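Is it worth paying for a storage unit while we're between flats?

Print this page | E-mail this page

Asked in: Moving and Storage

We have to be out of our flat in September and the new place won't be ready for a good while after that. A firm called Fesel has quoted us 417 for the whole period, with collection thrown in, and 300 if we drive everything over ourselves. Wuno came in higher but they say the price is fixed. Both of them want us to take their own insurance on top. I've never used storage before and I can't help feeling the quote is only the start of it. Has anyone come out the other end having paid what they were told they would pay? Also, is the insurance needed, or is it just a way of getting more out of you?

3 answers

Answer 1

Depends what you've got. I used Fesel and it was fine, no complaints. Get the bigger unit.

Answer 2

I'd be wary of "get the bigger unit". That is what the firm will tell you as well, and they are the ones who charge by floor space.

Before you sign anything, ask for the full terms by e-mail and read the part about price changes. A lot of these places give you a nice low rate to start with and then put it up once your stuff is in there and you can't face moving it again. "Collection thrown in" needs looking at too. Does it cover stairs? Does it cover bringing everything back? With the firm we used it did neither, and the trip back was billed at whatever the going rate was that week.

The other thing is to be hard on yourselves about what goes in. We paid to store a sofa that we then gave away, and several boxes of paperwork I still haven't opened.
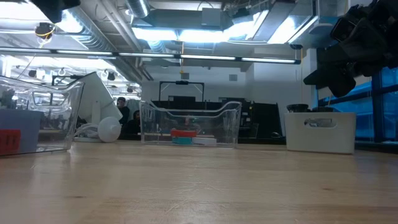

Small things are where the money goes without you noticing. Books, games, spare bedding, kitchen bits you use at Christmas. Each one seems too little to argue over, and then you find you need the next size of unit to fit them. Sort them at home first, into open tubs so you can see what you've got, and only box up what you would pay to buy again. If a relative has a dry loft, ask them before you ask Wuno.

On the insurance, ring your home insurer. Ours already covered goods in storage for a limited time, and the storage place accepted a letter saying so. They weren't pleased about it and they tried twice to tell me it wasn't valid, but it was. Do check the single item limit. Ours was 800, which was plenty for us but wouldn't be if you own a decent piano.

I'd also take the "fixed price" from Wuno with a pinch of salt until you see how long it is fixed for. Fixed for the first month is still fixed, as far as the advert is concerned.

Answer 3

Agree with most of the above but not with the bit about lofts. My brother-in-law's loft was "dry" too and we lost a mattress to mould. At least with a proper unit you have somebody to complain to.

We went with Pētersons in the end - a small family outfit, not the cheapest. The bill matched the quote apart from the padlock, which they make you buy from them. I can't say whether they are still any good as this was some years ago. I had also looked at Plineo, the one where you book a space in a stranger's garage, and couldn't get a straight answer about who pays if there's a leak, so I left it.

Take photos of the furniture before it goes in, the legs and corners especially.

Last updated: Saturday, December 14, 2024

Contact us | Copyright, all rights reserved | Back to top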